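Início Notícias Bairro Cultura Agenda Desporto Contactos

Notícias > Bairro > Comércio e ofícios

A lavandaria Storkis volta a abrir as portas, e com ela a velha mesa de costura

Quem costuma subir a rua do mercado já deve ter reparado que o letreiro da Storkis está outra vez aceso, e não foram poucos os que entraram só para dar os bons-dias. Depois de um inverno inteiro de obras, com o passeio tapado e os clientes a levarem os cobertores para o outro lado da cidade, a lavandaria de bairro reabriu na terça-feira, às oito da manhã, com café em cima do balcão e uma fila que dava a volta à esquina (a padaria ao lado agradeceu, porque houve quem aproveitasse a espera para tomar o pequeno-almoço).

A casa mantém-se no mesmo sítio e com o mesmo balcão de pedra, mas lá dentro mudou quase tudo. O chão foi levantado de uma ponta à outra, a canalização é nova e as máquinas grandes, que antes ficavam à entrada e faziam um barulho que se ouvia na paragem do autocarro, passaram para a sala do fundo. À frente ficou espaço para um banco comprido, para uma estante de livros usados e para a mesa de costura, que muitos julgavam perdida e que esteve este tempo todo guardada na oficina Drummond, a levar verniz e um pé novo.

Yung-ching Yen, que tomou conta do negócio há já uns bons anos, recebeu toda a gente à porta e confessou que dormiu pouco na véspera. «Tinha medo de que as pessoas se tivessem habituado a ir a outro lado», contou, ainda de avental. «Depois vi a dona da florista com o edredão debaixo do braço, às oito menos dez, e fiquei descansada.» A mesa de costura foi, diz ela, a única coisa em que não aceitou discutir com o arquiteto. Era ali que se apertavam as batas da escola e se cosiam as bainhas, e é ali que isso vai continuar a fazer-se, todas as tardes, a partir das três.

As obras custaram mais do que estava previsto, como quase sempre acontece quando se abre uma parede antiga. Os moradores juntaram 3.771 euros numa recolha que começou com uma lata em cima do balcão da farmácia e acabou num jantar no salão paroquial, com sopa, bacalhau e uma rifa que se arrastou até perto da meia-noite. Desse total, 2.273 euros foram para a canalização e o restante serviu para ajudar a pagar o soalho e a pintura. Ao todo houve 256 contribuições, algumas de famílias que já nem moram no bairro e que mandaram o dinheiro com um bilhetinho a recordar o cheiro a sabão das tardes de sábado. Os bilhetes estão agora numa moldura, junto à estante, e vale a pena parar um bocadinho a lê-los.

Konrad Duda, que ficou com o serviço de roupa de cama, explicou-nos com muita paciência como vai funcionar a recolha ao domicílio, que é a grande novidade desta nova fase. Quem tiver dificuldade em carregar edredões e mantas pode telefonar de manhã, e a carrinha passa à tarde. A roupa volta dobrada no prazo de dois dias, ou três se for de penas. Para os moradores dos prédios da encosta, onde os elevadores têm andado avariados, a recolha faz-se à porta de casa e sem custo adicional até ao fim de setembro. Duda pede apenas que se tirem as capas antes, e que se apontem num papel as nódoas mais teimosas, porque uma nódoa de vinho e uma nódoa de fruta não se tratam da mesma maneira, e disso ele podia falar uma tarde inteira (falou-nos bem meia hora, e nós gostámos).

Os preços sobem um pouco, mas menos do que se chegou a temer. As primeiras 100 peças entregues por clientes com mais de setenta anos são lavadas de graça, e o cartão antigo, aquele de cartolina verde com carimbos, continua a ser aceite por quem ainda o tiver na gaveta. Já a sala do fundo poderá ser visitada pelas turmas da escola básica, que andam a estudar os ofícios do bairro e que prometeram uma exposição de desenhos para as montras.

Fica também a promessa de umas tardes de arranjos, em colaboração com a retrosaria Lodura, onde qualquer pessoa pode aparecer com um lençol roto, uma fronha descosida ou uma colcha herdada da avó e aprender a remendá-la. A Lodura oferece as linhas e empresta duas máquinas; os lugares são poucos e as inscrições fazem-se ao balcão, de viva voz, como dantes. A primeira sessão é dedicada à roupa de cama, que é afinal o que mais se estraga com o uso e o que mais custa deitar fora, sobretudo quando foi bordada por alguém da família.

A Storkis está aberta de segunda a sexta, das oito às sete, e ao sábado até à uma. Nas semanas de maior procura, quando toda a gente se lembra ao mesmo tempo de arrumar as mantas, Yung-ching Yen aconselha a passar depois do almoço, com a casa mais sossegada e tempo para dois dedos de conversa.

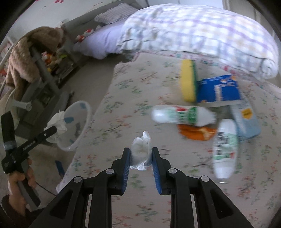 Quanto à estante, aceita livros em bom estado, de preferência romances e policiais, que podem ser deixados no banco da entrada durante o horário de abertura.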